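Giraldo word list – README

What is in this folder

Giraldo is a list of household words collected from people who speak Spanish in small mountain towns. It has words for kitchen things, furniture, cleaning, small repairs and weather inside the house (drafts, damp, smoke). The current version has 2,375 entries. The version before it had 2,227.

The list was started by Teófilo Cuadros, who wrote the first entries by hand in school notebooks. Wálter Restrepo typed them. I joined later to clean the spelling and to write the English glosses, so mistakes in the English are mine.

Files

entries.csv – one word per line, with the columns word, gloss, town, speaker_age, note
variants.csv – other spellings of the same word, linked by the entry number
towns.csv – the short codes of the towns and their full names

All the files are in UTF-8. The separator is a semicolon, and please check this before you open them in a spreadsheet, or the notes will be broken into many cells.

How the words were collected

The speakers were asked to name things in their own house while walking from room to room. We did not show them a written list. When a speaker gave two words for one thing, both were kept, and the first one said is marked with 1 in the note column. Words that only one speaker used are also kept. Teófilo wanted to remove them, but I think they are often the most interesting ones. 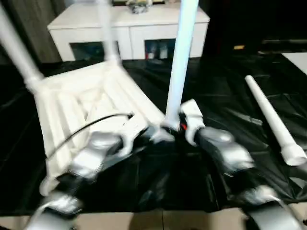 The age of the speaker is given by decade only. In two towns the age was not asked, and the column is empty there. Please do not read the empty cells as zero.

Known problems

The accents are not consistent in the oldest entries. The words for brooms and mops are mixed together in one town, and we could not solve it without going back. Some glosses are too short – "a kind of pot" does not help much, I know.

Use and contact

You can use the list for teaching and for research if you name the project. Corrections go to Oduor Urio, who keeps the table of changes. Please write the entry number in your message, and the town if you know it. The next version is planned for May.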